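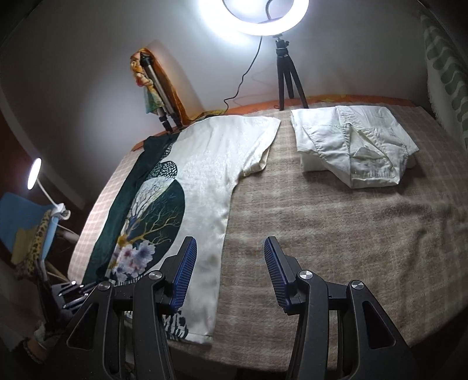

Blue pads, tree shirt, plaid blanket. Laundry, the modern way.

I have now spent five evenings picking up shirts with the Kakska hand gripper, which is four more than I planned, and I have opinions.

The Kakska is what Kunby sells you if you want to teach a robot to do something but don't own a robot. You hold it, you do the chore with it, it records what your hand did, and you send the recordings off to be turned into something a machine can learn from. The starter plan covers 500 recordings. The big plan covers 2,000, and I would like to meet the person who filled it and ask how their wrist is.

Good things first. The fingers are better than I expected. The blue pads have fine ridges, and they'll take hold of a single layer of T-shirt if you come in low and pinch near a hem. My tree shirt has a slippery sort of sheen to it and I figured it would be hopeless. It went fine, mostly. The plain white shirt with the pocket was worse -- once it's folded you get either the top layer or the entire shirt, and the Kakska does not care which one you wanted.

The manual is thin. There is a page on "even lighting" that simply says to have some. Mine comes from a ring light and a clip-on desk lamp, and the bedroom now looks like I sell jewelry online.

Support was one guy, Cauã Araújo, who answered on a Sunday night and knew the answer, so no complaints there. The upload software is another story. It dropped the same batch twice and then congratulated me on finishing it.

Would I buy it? I'd rent it. Kunby does a monthly deal, and a month is plenty to find out how you feel about folding the same sleeve over and over. My friend Ratree Srithong wants it next, for dish towels. She can have it Friday, minus the carrying case, which I still can't get closed.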